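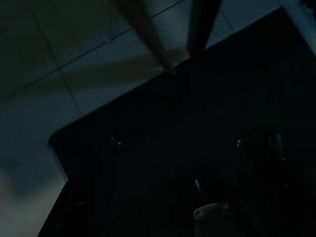 Most of the dimness in a room with a tile ceiling comes from dust. Do this job once a year; I do mine in December. Begin by looking up from a low spot with the lights turned down. Square acoustic tiles in a metal or painted grid show a blue-gray cast then, and a pale band of light across them tells you which rows to check first – stains and sagging stand out there.

By Ida Heitmann
29/06/2019

Cover the furniture with old sheets. Vacuum the grid lines with a soft brush, then the tiles, working in one direction. Don't press. Wipe the grid with a damp cloth, never the tile face.

For a stained tile, push it up, tilt it and bring it down through the opening. Wear goggles. A room of 60 tiles takes me an afternoon, and I keep 8 spares in the closet – flat, still in the box.

Last updated by Jawad Gilani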